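课程项目报告
加餐与正餐的界线：基于饮食日记的分类方法比较
作者：Slamet Sinaga、Matilde Morais
提交日期：2025年8月8日

摘要
饮食调查通常将一日进食分为正餐与加餐，但两者的划分标准并不统一。本项目以Tavares学生公寓住户填写的饮食日记为材料，对同一批进食记录分别采用自我命名、时间窗口和能量阈值三种方法进行分类，比较各方法结果的一致程度。有效记录共1527条。结果显示，三种方法对早餐前和午后的记录分歧较小，对夜间记录分歧最大；能量阈值法对含糖饮料和分次进食的处理不稳定。报告最后给出对日记表格的修改建议。

1 背景
“加餐”一词在日常语言中的含义比较宽。有人指两餐之间的点心，有人指夜宵，也有人把训练后的补充进食称为加餐。营养调查中若直接采用受访者的说法，不同人的数据难以合并；若由研究者统一规定时间段，又会把作息不规律者的正餐误归为加餐。

课程前期的文献阅读中，我们整理出三类常见做法。第一类由受访者自行命名，优点是符合本人习惯，缺点是标准不可见。第二类按时刻划分，实施简单，对轮班人员和夜间学习的学生不适用。第三类设定能量下限，低于下限者一律归为加餐，这一做法依赖食物成分数据的准确性和份量估计的质量。三类做法在同一批材料上的差别有多大，是本项目要回答的问题。

与之相关的还有一个次要问题：共同进食是否影响命名。前期访谈时，几位住户提到，同样一碗面，与室友同桌吃时称晚饭，独自在书桌前吃时称“垫一下”。这一现象不在最初的计划之内，编码表定稿前才加入相应字段。

2 材料与方法
2.1 记录来源
日记由Tavares学生公寓的住户自愿填写，采集从3月开始，参加者包括本科生和研究生。每位参加者连续填写10天。填写工具为Trotuder记录程序，可在手机上离线使用，联网后同步。每次进食填写一条，字段包括开始时刻、结束时刻、食物名称、估计份量、进食地点、同桌情况和自拟名称。自拟名称不设选项，由参加者自由输入。

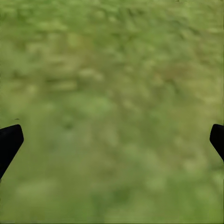
份量以家用量具表示，如碗、杯、勺，由参加者对照说明页中的参照表选择。说明页提供中文与英文两种版本，两种版本的参照表相同。饮水不要求记录，加糖或加奶的饮料要求记录。酒类单独列出，不参与能量阈值法的判定，但保留在原始表中。

2.2 数据清理
清理按以下顺序进行：删除食物名称为空的记录；合并同一参加者重复提交的记录；检查结束时刻早于开始时刻的记录，能够判断为跨越零点的予以更正，其余删除。经清理后保留1527条。

同一次进食被拆成多条的情况比较常见，例如先记主食，随后补记水果。若两条记录地点相同，且后一条的开始时刻落在前一条的起止时刻之内，则合并为一条。不满足条件者不合并，即使自拟名称相同。这一规则偏保守，会使部分晚餐后的水果单独成条，对后续结果的影响见第4节。

2.3 分类方法
方法A（自我命名）。将自拟名称归并为正餐、加餐、无法判定三类。归并由2名作者独立完成，不一致处讨论后确定。“早饭”“午饭”“晚饭”及其同义说法归为正餐；“零食”“点心”“夜宵”“垫一下”归为加餐；只写食物名的记录，如“酸奶”，归为无法判定。“早午餐”归为正餐，并在备注栏标出。

方法B（时间窗口）。以公寓食堂的早、中、晚三个供餐时段作为正餐窗口，开始时刻落在窗口内的记录归为正餐，其余归为加餐。同一窗口内出现多条记录时，取能量最高的一条为正餐。周末食堂供餐时段不同，按周末时段处理。

方法C（能量阈值）。单次进食的估计能量达到900千焦者归为正餐，低于该值者归为加餐。能量由Olside食物成分表换算，表中没有的菜品按主要原料拆分计算，用油量统一取表中家常炒菜的默认值。

2.4 一致性的评价
三种方法两两比较，分别统计判定相同与不同的记录，再按时段和同桌情况分组查看。方法A中无法判定的记录不进入与方法A有关的比较，但进入方法B与方法C的比较。由于记录嵌套于参加者，同一人的多条记录并不独立，本报告只作描述性比较，不作显著性检验。

3 结果
3.1 总体情况
方法B与方法C之间的一致程度最高，方法A与方法C之间最低。出现分歧的记录中，多数属于自我命名为正餐而能量未达到阈值的情况，以早餐居多。典型记录为一杯豆浆、一片面包，或单独一个水煮蛋。参加者对这类进食几乎都使用“早饭”一词，方法C则一律归为加餐。

反方向的分歧较少，即自我命名为加餐而能量达到阈值。此类记录集中于奶茶、油炸食品和方便面。奶茶的估计能量受杯型和糖度影响，参加者往往只填写“一杯”，换算时只能取默认杯型，误差不易控制。

3.2 按时段
上午的分歧主要由方法C引起，原因如上。中午时段三种方法结果接近，自拟名称也最统一，绝大多数写作“午饭”或“午餐”。午后至晚餐供餐开始之前，三种方法大多同时判为加餐。

夜间分歧最大。晚餐供餐结束后，方法B将所有记录归为加餐，而有晚课或实验安排的参加者常在此时吃当天的晚饭，并如实命名。对这部分记录，方法A与方法C的结果比较接近，方法B明显偏离。另有少量记录发生在凌晨，自拟名称写作“昨天的晚饭”，清理时按开始时刻归入当日，没有回移到前一日。
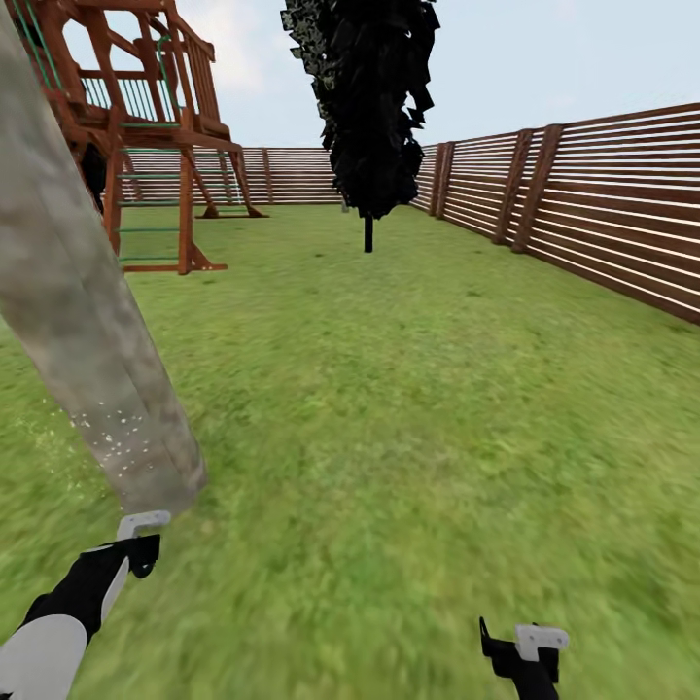 图2 草地上的灰白色树干（渲染图）

3.3 按同桌情况
有人同桌的记录更多地被命名为正餐。在能量低于阈值的记录中，这一倾向仍然存在，与前期访谈中的说法相符。独自进食时，自拟名称只写食物名的情况增多，因而方法A中无法判定的记录主要来自独自进食。

进食地点与同桌情况高度重合。公共厨房的记录多有同桌者，书桌旁的记录多为独自进食。现有数据不能区分影响命名的是地点还是同桌者，两者在后续设计中应分开考察。

3.4 编码者之间的差异
独立归并阶段，两名作者的分歧集中在“简餐”“茶”“小吃”三个名称。“茶”尤其困难：使用英文说明页的参加者中，有人写tea，既可能指饮料，也可能指傍晚的一餐。处理方式是参看同条记录中的食物名称，含主食者归为正餐，否则归为加餐。该规则在归并过程中途确定，此前已编码的部分重新核对过一遍。

4 讨论
三种方法的分歧不宜简单理解为误差。方法A反映参加者如何组织自己的一天，方法B反映机构供餐安排，方法C反映单次摄入量，三者测量的对象并不相同。若调查目的在于估计加餐对全天能量的贡献，方法C会把清淡早餐计入加餐，使加餐次数偏高；若目的在于了解食堂使用情况，方法B较为合适。

能量阈值取900千焦，是参照课程讲义中的建议值确定的，没有针对本公寓人群作调整。阈值下调可减少早餐的误判，同时会使更多饮料记录进入正餐。一种可行的折中是先按是否含固体食物分组，再对含固体食物的记录设定阈值。本项目对小部分记录试用过该做法，早餐误判有所减少，但汤粥类的归属需另定规则，没有推广到全部数据。

2.2中的合并规则使餐后水果独立成条。这些水果记录在方法B中因窗口内取能量最高者为正餐，自动归为加餐；在方法C中也低于阈值。因此方法B与方法C的一致程度可能被抬高。若放宽合并条件，允许间隔较短的记录合并，总条数会减少，一致程度预计下降，具体幅度未计算。

本项目的局限如下。参加者均来自同一公寓，且为自愿报名，饮食规律者可能偏多。份量由本人估计，没有称重校验。日记填写到后半段时，食物名称明显变短，配菜漏记的可能性增加。Olside食物成分表对南方米制品收录较少，肠粉、米线等按原料拆分后的结果偏差较大。

5 对日记表格的修改建议
自拟名称字段保留，另增加一个必填项“您是否把这次进食看作一顿饭”，选项为是、否、说不清。饮料类增加杯型与糖度。进食地点与同桌情况分开填写，同桌情况区分“同桌且共享食物”和“同桌但各吃各的”。凌晨进食增加“归入哪一天”的选项。

英文说明页中的tea应改为drink和evening meal两个独立示例，避免与中文“茶”的归类相互干扰。Trotuder目前不支持在已提交的记录下追加食物，参加者只能新建一条，这是拆分记录增多的直接原因。建议在下一轮采集前改用支持追加的表单，备选为Dravico表单，试填时其离线同步速度较慢，尚需测试。

6 分工
Slamet Sinaga负责日记表设计、数据清理和方法B的实现，撰写第2节和第5节。Matilde Morais负责能量换算、前期访谈和分组统计，撰写第1节、第3节和第4节。自拟名称的归并由两人共同完成。

附录说明
附录A为自拟名称归并表，附录B为日记填写说明的中英文版本，附录C为按原料拆分的菜品清单。原始日记含个人作息信息，不随报告提交。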